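Drillolel, series two: where we've got to
Sunday, October 17, 1999

Hello Fiorella,

You asked for a proper update before the next lot of money goes out, so I've made a pot of tea and sat down to write you one. It's mostly good news, with a bit of grumbling about the edit further down.

Filming on the second series of Drillolel wrapped at the end of September, two days over. Both of those went on the harbour episode, where we had fog so thick on the first morning that we couldn't see the boats, let alone the actors standing on them. I did ring you about that at the time. We made up some of the cost by dropping the night shoot at the railway station and moving the scene into the waiting room, and I think it plays better there anyway (the sisters have to sit next to each other, poor things, and you can feel it).

Episodes one to three are cut and have their music. Four is cut but too long, and I'll come back to that. Five and six are in rough shape and I wouldn't want you to watch them yet, please, even if Cirillo offers to send you a tape. Cirillo have been very good to us on the editing rooms, by the way, and have let us keep the big one until the new year at the old rate.

Now, episode four. The script came out at 39 pages and everyone said it would be fine because so much of it is the chase. Well, it isn't fine! The chase is lovely and the writers are very fond of it, but the whole thing has to fit the slot and at the moment it's nowhere near. I've asked for a version without the uncle's subplot. He'd still turn up in five, and viewers who remember him from series one will work out where he's been. I'd like your view before we commit, as I know you liked him.

The preview evening went well. We showed episode one to 28 people at the Wondo, most of them from the fan club, and the cliffhanger got an actual shout from the back row. The comment cards were kind about the new opening titles and less kind about the doctor's accent. We're having him back in for an afternoon to redo his lines in the first two episodes, which was in the budget under sound and stays there.
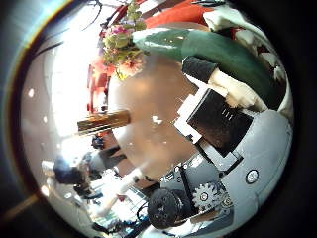 On money, then. We're 900 pounds over on the whole series, and nearly all of it is the harbour. I can find that from the costume line, where we reused far more from series one than I'd planned for, so I'm not asking you for extra. The second payment can come through as agreed. What I would like is to move it forward by a week if your office can manage it, so that the composer gets paid before he starts on five.

Fomoter still want the video release to go out straight after the last episode airs. I've told them yes in principle but nothing's signed. They'd like a short booklet with it, with an episode guide and a few words from the cast, and I've started collecting those. The younger sister wrote four sides. Her mother in the show sent a postcard.

Still to do before I write again: lock episode four, get five and six into a state fit for your eyes, redo the doctor, and settle the running order of the closing credits, which has caused more phone calls than the fog did. If you can let me know about the uncle by Friday I'll be very grateful.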